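The Paper Rooms of Zestthorpe

Print this page | E-mail this article

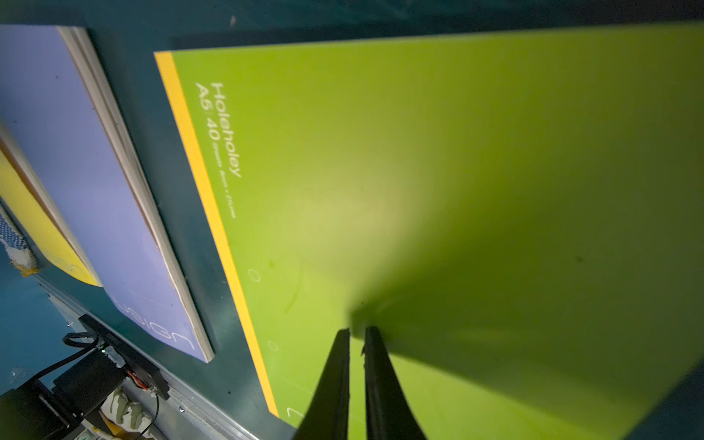 A Holeholey notebook in A5, lime green with a yellow strip along the spine.

The former rope works at Zestthorpe has been divided into studios since the last tenants left, and the long upper floor now belongs to the Jusura workshop, where four artists make sculpture from paper. The building faces north. Light enters evenly through the roof until late afternoon, and most of the cutting is done before 4 pm.

Jusura was established to give paper artists a permanent place to work at full scale. Its largest commission to date, Tideline, was made for the foyer of the Gindard Gallery and comprises 1064 folded panels, each suspended from linen thread. The panels were dyed in small batches with walnut and weld, and the variation between one batch and the next was kept. Visitors standing beneath the work see mostly shadow. From the gallery stairs it reads as a single surface, rising towards the windows and falling away at the cloakroom.

Installation took the whole of September. The foyer remained open throughout, and the artists worked from a scaffold in the early morning, lowering the threads row by row.

Much of the paper used at Zestthorpe is made on the premises. Cotton rag is beaten overnight in a tank on the ground floor, formed into sheets and pressed between felts. A good day yields 50 sheets. The workshop also buys from the mill at Liew, whose heavier stock holds a crease well but takes dye slowly and must be left to rest before folding.

Conservation is a constant concern. Paper moves with the weather, and a piece assembled in a damp spring may tighten noticeably by the following winter. The workshop keeps a test sample of every work in a cabinet beside the east door, where each is examined twice a year for fading and strain.

The present project is a smaller one. Ledger, intended for the reading room at Liew, will consist of 200 bound volumes with no text, their pages cut so that a valley runs through the full length of the shelf. The first volumes have been sewn and are standing under weights. An edition of 1000 printed cards, showing the pattern of the cuts, will be issued when the work opens.

The studios at Zestthorpe may be visited by appointment. Tideline remains on view at the Gindard Gallery, and admission to the foyer is free.

This website uses cookies to improve your visit. Accept | Manage settings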